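About Cletex

Cletex repairs, refurbishes and takes apart desktop computers. We work from a single building on Badham Road and handle machines from schools, offices and private owners. Most of what reaches us is between five and 12 years old. A good part of it goes back into use, and the remainder is separated into parts and materials.

What we do

The workshop is divided into four areas: intake, teardown, test and packing. Every machine enters through intake, where it gets a job number and a printed tag. The tag stays with the case until the job is closed. Parts removed from the case get a smaller tag with the same number.

At teardown the side panel comes off first, then the cables, then the drives. Drives are removed before any work is done on the board or the power supply. Screws go into divided trays, sorted by thread. Drive screws and case screws are similar in size and easily confused, and a case screw driven into a hard drive can strip the hole. We keep both kinds in stock and replace any that are worn.

Test covers memory, power supplies, boards and storage. A power supply is run under load before it is considered for reuse. Memory is tested overnight. Boards are inspected for swollen capacitors, bent socket pins and damage around the mounting holes, then started with known good parts.

Packing is done in the room next to the loading door. Complete desktops go out in double-wall cartons with foam corners. Loose drives and boards go in antistatic bags, one part to a bag.

Capacity

The workshop has 12 benches. In a normal month we process 300 desktops, of which 200 are complete refurbishments and the rest are repairs or teardown only. Our storage racks hold 395 bins. Each bin is assigned to one part type, and the list is kept on paper at the rack as well as in the stock system.

Turnaround for repair depends on parts. A job needing only a drive or memory change is normally returned within three working days. Board-level work takes longer, and we quote for it separately.

Storage and data

Hard drives are handled as their own line of work. A drive that arrives in a caddy stays in the caddy until it has been read and logged, so that it can be matched to the machine it came from. The connectors are inspected before the drive is attached to anything. On SATA drives we look at both contact strips, power and data, for scratches, residue and lifted contacts. The circuit board on the underside is checked for corrosion and scorch marks.

Drives intended for reuse are overwritten in full and then tested across the entire surface. Drives that fail either step are destroyed. Customers may ask for the destruction record, which lists each drive by serial number. We don't resell drives with reallocated sectors -- they are destroyed with the failed units. 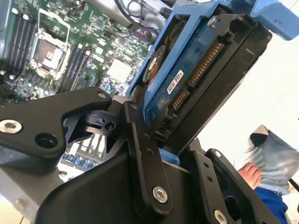 Hard drive in a blue caddy, over an open motherboard. Photo: Nour Boutros / Cletex

Caddies are kept. Replacement caddies for older office machines are hard to buy singly, and a case returned without one is of limited use to the owner. We clean them, check the tabs for cracks and store them by case model. If you are looking for a particular one, send us the model number from the back of the machine.

People

Nour Boutros runs the workshop and sets the test procedures. She trained as an electrical technician and joined Cletex from Plillier, a repair shop that closed its desktop department. Zsolt Farkas is responsible for storage, data erasure and the records that go with them. Questions about destruction records should go to him directly.

New bench staff spend their first month at intake and teardown before moving to test. We take trainees twice a year, in January and June.

Sending us equipment

Desktops can be brought to the loading door between 8:30 a.m. and 4 p.m. Please remove discs and memory cards from the machine. Keyboards and mice are accepted, but cathode-ray monitors and printers are not. For deliveries of more than 12 machines, call first so that floor space can be cleared.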